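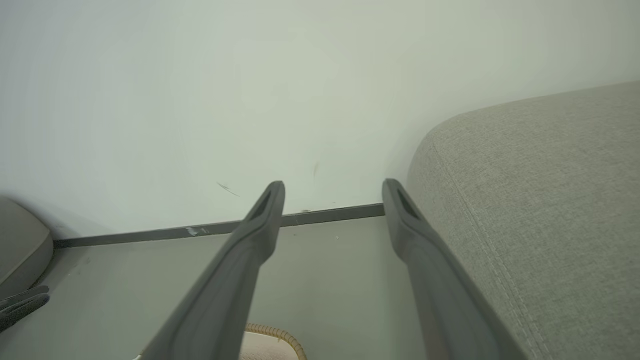 Two fingers and a checklist

The technician who looks after the Wesero arm at Fludow would not let me call it maintenance-free. "The brochure did. I've got 2268 hours on this one and a drawer of finger pads."

The fingers are gray, slightly rubbery, with a long slot near each tip. Khattak, the supplier, says the surface grips fabric without marking it. Does it? "On their fabric, sure." She swaps the pads every 100 hours, whatever the software says about wear.

I asked what goes wrong most. Alignment, she said. The two fingers have to stay parallel, and a knock against a baseboard or a sofa arm can be enough to put them out. The self-check is supposed to catch it. "It caught 2 last August. I caught the rest with a straightedge." Khattak has promised a fix — she has heard that before.

Resetting takes her 33 minutes: power off, back out the screws, clean the slots, square the fingers, close them on a feeler gauge, run the slow cycle. The manual allows a good deal less. I wondered whether anyone had timed it with the arm mounted. "You'd have to ask them," she said, and went to find her hex keys.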